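I will defend the cluttered table until somebody carries me away from mine. My sister-in-law Mylene keeps hers bare, wiped down twice a day, with one bowl in the middle that you're not allowed to put anything in. It's lovely! It's also a table where I never know what to do with my elbows.

Ours is the dark shiny one we bought when we moved to Fostbridge, and it shows every fingerprint going (I gave up on those by the second week). I do own coasters. I'm not a savage.
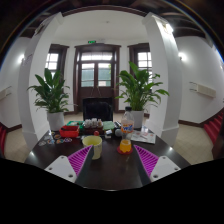
Felicidad Calimlim
Home and garden columnist

A yellow mug, a drink on its red coaster, the red basket, flat sticker-like bits wandering off across the polish. To me that's a table doing its job. Baskets and trays are as far as I'll go with tidying, and the flat bits can stay where they land until tea.

Mylene reckons I'd think more clearly with a clean surface. Maybe, but I've written 46 of these columns at mine, usually with my sleeve in something, and on Tuesday she came over, shoved the basket along and stayed five hours.

Last updated: April
Contact us | © Palel Weekly | Back to top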